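Was macht eigentlich eine Botschafterin?
Politik für Kinder, leicht erklärt

Länder können nicht miteinander telefonieren. Sie haben keinen Mund und kein Handy. Trotzdem müssen sie ständig etwas besprechen: wer wem Äpfel verkauft, wer wo angeln darf und wessen Insel das da hinten ist. Dafür gibt es Diplomaten.

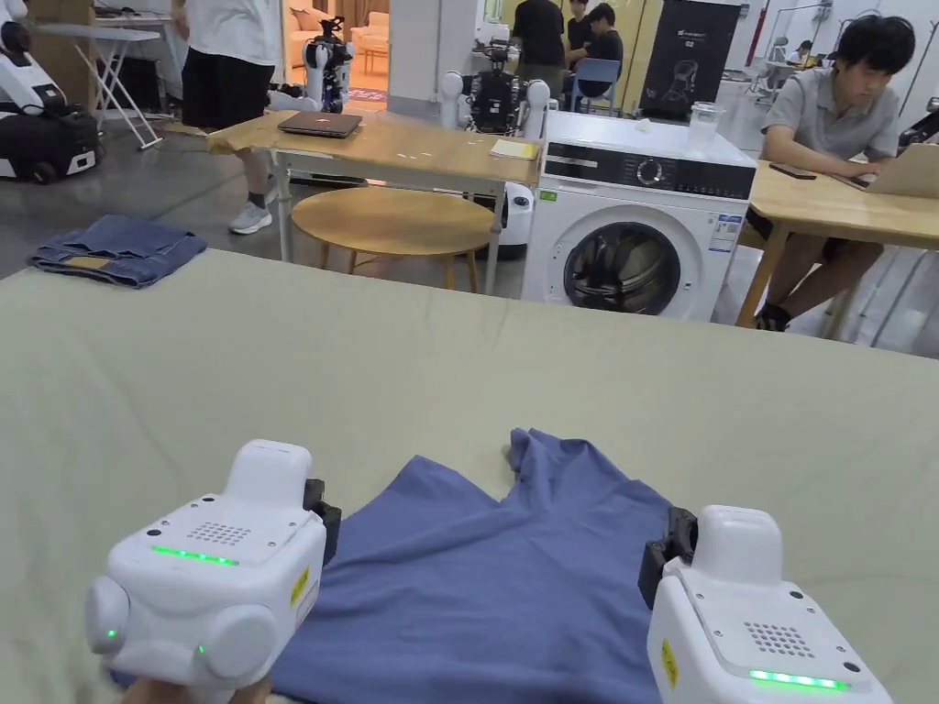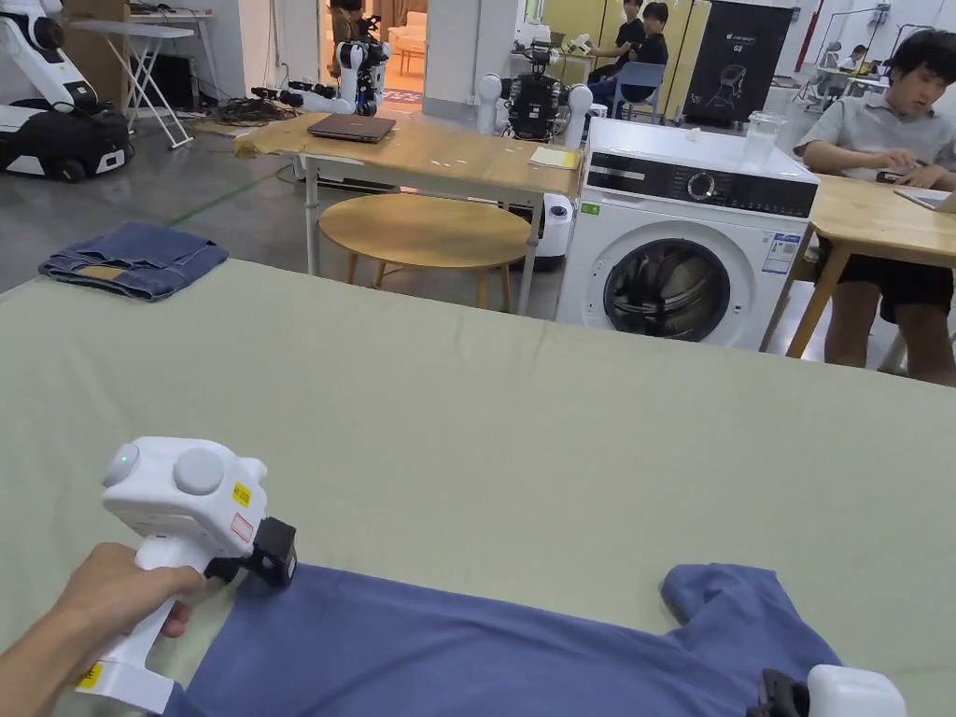
Nehmen wir zwei Länder, Rendholm und Beaulieu. Rendholm schickt eine Botschafterin nach Beaulieu, und Beaulieu schickt einen Botschafter nach Rendholm. Beide ziehen in ein Haus mit Fahne davor, die Botschaft. Dort arbeiten noch viele andere Leute. Manche helfen Urlaubern, die ihren Pass verloren haben, und das sind im Sommer erstaunlich viele.

Die Botschafterin soll herausfinden, was das andere Land will. Dazu redet sie mit Ministern, liest Zeitungen und geht zu Abendessen, bei denen die Reden länger dauern als der Nachtisch. Danach schreibt sie nach Hause, was sie erfahren hat.

Diplomaten haben eine eigene Art zu sprechen. Wenn sie sagen: »Wir hatten ein offenes Gespräch«, dann haben sie sich vermutlich gestritten. »Wir sind besorgt« heißt: Wir sind sauer. Und »Wir prüfen den Vorschlag« kennst du von deinen Eltern, wenn es um einen Hund geht.

Was passiert bei richtigem Ärger? Dann wird der Botschafter »einbestellt«. Er muss ins Außenministerium kommen und sich anhören, was das Gastland falsch findet. Das klingt nach Schulleitung und fühlt sich wohl auch so an. Wird es noch schlimmer, kann ein Land seine Botschafterin nach Hause holen. Reden kann man dann immer noch, es wird nur mühsamer.

Haben sich zwei Länder geeinigt, schreiben sie einen Vertrag. So ein Vertrag kann mehr als 927 Seiten haben – und über ein einziges Komma wird manchmal bis zwei Uhr nachts verhandelt. Meist muss danach noch das Parlament zustimmen. Erst dann gilt, was drinsteht, auch das Komma.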